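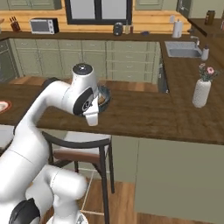
Test Engineer, Manipulation Safety
Plidico, Pivham office. Full time, on site.

Plidico develops control software for robot arms that work at kitchen counters. We are hiring one engineer to own fault reproduction for the gripper and wrist.

Background to the role: in March a test arm released a pan during a transfer after the wrist force reading froze. The controller kept accepting the last valid value and did not trigger a stop. The pan fell outside the marked zone. There were no injuries. A review of older logs found the same frozen reading in 68 runs, most of them with an empty gripper. The software now stops the arm on a stale reading, but the root cause is still open.

Duties
Reproduce the fault in simulation and on the bench.
Write and maintain regression tests for stale, missing and out-of-range sensor data.
Check stopping distance near counter edges and seating.
Report findings to the Miah controller team, with logs attached.
Take part in the on-call rotation, one week in 5.

Required
3 years of work with robot arms or similar motion systems.
Python and C++.
Experience reading raw bus traces.
Clear written English.

Useful
Prior work on risk assessment. Familiarity with Tidico, our in-house log viewer, is not expected; training takes 4 days.

To apply, send a resume and one fault report you wrote yourself, with confidential details removed. Applications without a report will not be reviewed. The bench test at interview takes one morning and starts at 9:00 a.m.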